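Section 7: Fitting and levelling the shelves

Read this section through before you start. The Jerix unit must already be standing in its final position and fixed to the wall as set out in Section 2. Do not load any shelf until step 9 is done.

You will need: a spirit level, a cross-head screwdriver, a soft cloth and the bag of shelf pins marked R.

1. Check that the uprights are plumb. Hold the level against the front edge of each one, then against the side.

2. Choose your shelf heights. The lowest shelf should sit at least 147 mm above the base panel so that the skirting clip can still be reached.

3. Push four pins into the holes for each shelf. Press until the collar meets the panel.

CAUTION: Never tap the pins in with a hammer. The panel may split around the hole.

4. Lower the shelf at an angle, back edge first, then bring the front down on to the pins.

5. Lay the level along the shelf. If it is out, check that all four pins are in the same row of holes.
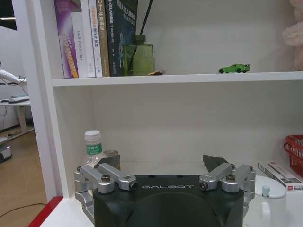
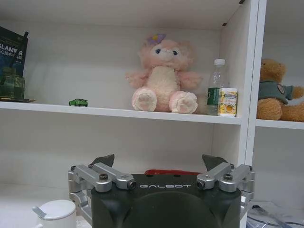
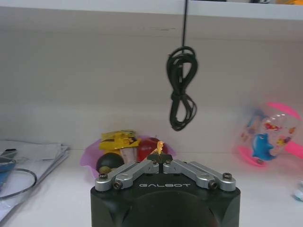

6. Turn the locking cam under each front corner a quarter turn clockwise. It should feel firm. Do not force it.

7. Press down gently on the middle of the shelf with one hand. If it rocks, undo the cams and go back to step 3.

Note: Units sold before November have no locking cams. Use the rubber pads from the Raklow fittings pack and leave out step 6.

8. Wipe the shelves with a damp cloth and dry them. Do not use cream cleaners or anything with bleach in it.

9. Tighten the wall bracket screws once more. They often loosen a little while the shelves are going in.

Loading

Put heavy things low down and spread the weight along the board. Keep bottles of liquid upright with their caps on. Check the bracket screws again after about 2 weeks of use.

Spare pins and cams can be ordered from Stateditz. Quote the part letter and the number on the label behind the base panel.

Section revised 24 Jul 2022, K. Hjaltested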